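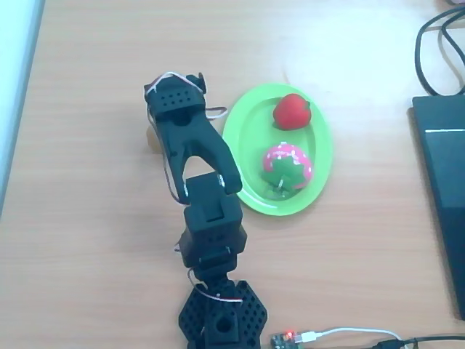 **Yeom prepaid card, 2 October 2021**

Been using this since June, mostly to pay two suppliers abroad. Sign-up quick. ID check less so — 4 days, and they wanted my utility bill twice.

Transfers fine. Sent 200 euros to Zenthorpe, 281 arrived at the other account after fees, no complaints. Rate beats my old bank, Cakside, by a bit. Weekend markup is anoying though, and it's buried in the terms.

App logs me out constantly. Support replys by email only. Keeping it for small payments, wouldn't park savings there.

3.5/5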